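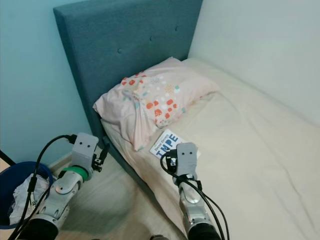 Bed with teal headboard, one pillow.

Natley Savings Bank, credit meeting, March 2019

Present: Areeba Satti (chair), Zubaida Mirani (minutes).

1. Butex loan. Two payments behind. The borrower has sent a third letter about confidence. Ms. Satti would prefer a check. Provision raised to 60 percent.

2. Deposit rate. Left alone – again.

3. Tirnitz branch. Some 49 accounts still lack signatures. Carried over to August.

Closed early, to general surprise.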